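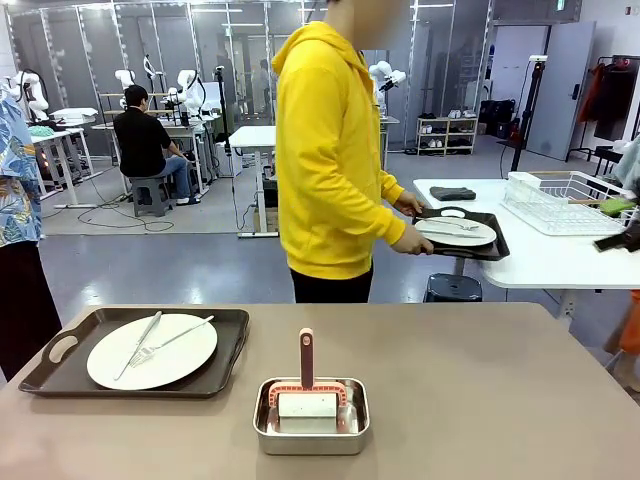 Knee update, week 2

Quick one tonight. Went back to the Aitken clinic Thursday, same physio, Blair Urquhart. Knee is still puffy on the inside but bends further than it did. Stairs down are the worst. Stairs up, fine.

New thing is cupping on the quad. Weird feeling, not painfull, like someone pinching a whole handful of leg. Big purple circles after. Looser when I stood up, but by dinner it was back to normal stiff so who knows. Blair says give it a few more goes and keep doing the excercises either way.

So the homework:

Heel slides, 10 each side, morning and night. On the bed with a sock on, slides better.

Wall sit, 20 seconds. Back flat. I shake like crazy.
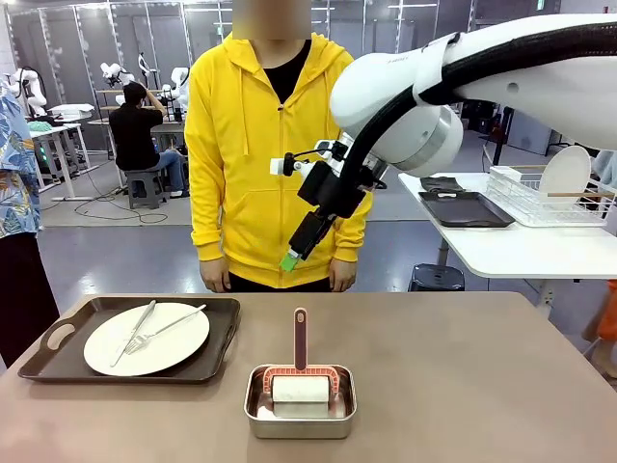
Calf stretch off the bottom step. Hold, don't bounce. I always bounce.

Ice after. Bag of peas in a dish towel, back in the freezer.

Tried the Zesham knee sleeve too. Warm, itchy behind the knee, rolls down when I walk the dog. Sent it back. The cheap elastic wrap from the drugstore stays put – ugly but fine.

Bill so far is 607 dollars and insurance is still "reviewing". Called twice, got hold music. Will try again before work.

No running yet. Maybe the pool in September if Blair okays it. If anyone has had cupping for a knee thing, leave a comment, did it last past the first day for you?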